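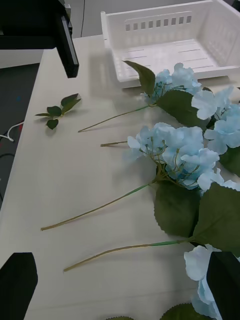
Light blue hydrangea stems on the table with the white basket.

Romlow Artificial Hydrangea Stems, Light Blue
Reviewed September 10, 2020

I bought these for the hall table, which gets no sun at all and has killed every real plant I put on it. The order was for 4 stems. They came from Moradi in a long flat box with tissue between the heads, item number 3599 if you want the same shade. There is also a darker blue and a cream.

Color first. The listing says light blue and that is accurate. In the hall, under a warm bulb, they look a little grayer than they do near a window. If you want a strong blue, these will disappoint you. The stalks between the florets are a greenish yellow, and I like that better than the plain white ones on the cheaper set I had before.

The heads are full. They were squashed on one side when I opened the box and I spent some 40 minutes opening the petals out by hand. Gerrit Geerts, who has the same ones in his dining room, told me to use a hair dryer on low. I tried it on one head and it did help, but keep it moving.

Leaves are large with toothed edges, and dark green for the most part. They are the best part of the stem. They slide up and down a little, so you can set them close under the flower or lower down. On one of mine the leaves would not stay up until I put a dab of hot glue under them.

The stems are long and thin. In a tall vase they are fine. In anything short you will need to bend or cut them. They bend without trouble and hold the shape, but cutting them took real wire cutters. Kitchen scissors did nothing. The heads are heavy for such thin stems, so a light vase will tip. I put gravel in the bottom of mine.

I also tried them in a white plastic basket with slots in the back and the floor. It was meant for the bathroom shelf. The stems go through the slots and stay where you put them, but the basket is too light for the heads unless there is something in the bottom. A folded hand towel was enough.

Smell: a plastic smell for the first two days, then none. Dust: I have had them since May and it shows on the leaves before it shows on the petals. A damp cloth takes it off. I have not washed the flowers.

Price was 39 dollars for the set, shipping included. The Bulton ones I looked at cost less but had smaller heads and shiny leaves.

I would buy them again for a tall vase. For a short arrangement I would look for something with a shorter stem.

Four stars.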